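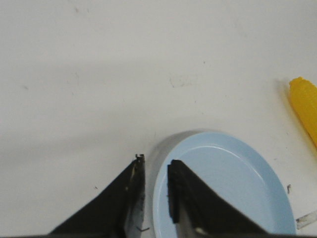

How long does it take to learn to bake bread with rye sourdough? For me it took one winter, and I still make a bad loaf from time to time.

I moved to Esanham three years ago, and the thing I missed most from home was the bread. In Flinitz, where I grew up, every family bought the same dark rye from the bakery next to the bus station. It was heavy and a little sour, and it stayed good for a week. In Esanham the bread is soft and sweet, and after two days I do not want it any more. I do not say it is bad bread. My neighbors like it very much. But it is not what I want to eat with butter and salt in the morning.

So in the first cold weeks I started my own sourdough. I mixed rye flour and water in a glass jar and put it on top of the refrigerator. On the third day it had many bubbles and I was very proud. On the fifth day it was flat and smelled like nail polish, and I threw it away. Later I read that this is normal. The first bubbles come from other bacteria, and then there is a quiet time before the yeast becomes strong. I should have waited. The second jar I kept for two weeks, feeding it every evening after dinner, and this one is still alive today.

My first loaf was like a brick. I had followed a recipe for wheat bread and only changed the flour, and this does not work. Rye dough has a different nature. You do not knead it for a long time, because there is almost nothing to develop. It is more like a thick paste, and it sticks to everything – hands, spoon, sink, sleeves. I learned to wet my hands before I touch it, and to wash the bowl immediately. If you leave the bowl until the next day, you will need a knife.

The flour was the next problem. The rye flour in the supermarket here is sold in very small bags and it is expensive. Then I found a mill in Lustport that sells to private people if you come on the right morning. It is 57 kilometers each way, so I go only when I need other things from Lustport too. They have two kinds, a fine one and a coarse one that is called Lashari after the valley where the grain grows. I use mostly the coarse one. It drinks more water than you expect, and the dough must rest a little before you decide if it is too dry. Many times I added water too early and had soup.

My usual loaf now is simple. In the evening I mix a big spoon of the starter with some coarse flour and warm water, and leave it until morning. Then I add the rest of the flour, so that together it is 476 grams, plus salt and water until it looks like wet cement. It goes directly into a buttered tin. I smooth the top with a wet spoon and wait until small holes appear on the surface. In my kitchen this takes about two hours in summer and much longer in winter. The oven must be very hot for the first ten minutes, and after that I turn it down and bake for almost one hour more.

The hardest part is to wait after baking. Rye bread should not be cut on the same day. I did not believe this, and I cut my early loaves while they were warm, and the inside was like glue on the knife. I thought they were not baked enough, so I baked the next ones longer and got a crust that hurt my teeth. The mistake was only impatience. Now I wrap the loaf in a towel and leave it until the next morning.

In March I went back to Flinitz for a short visit and bought a loaf from the old bakery. I wanted to compare. Theirs was more sour than I remembered, and the crumb was more even than mine. I think they use a part of old bread soaked in water inside the dough. My aunt also did this, but she never wrote down how much. I have tried it two times since I came home. The first loaf was too wet in the middle. The second one was good, darker, and with a taste a little like malt, and I will write down the amounts when I have made it a few more times.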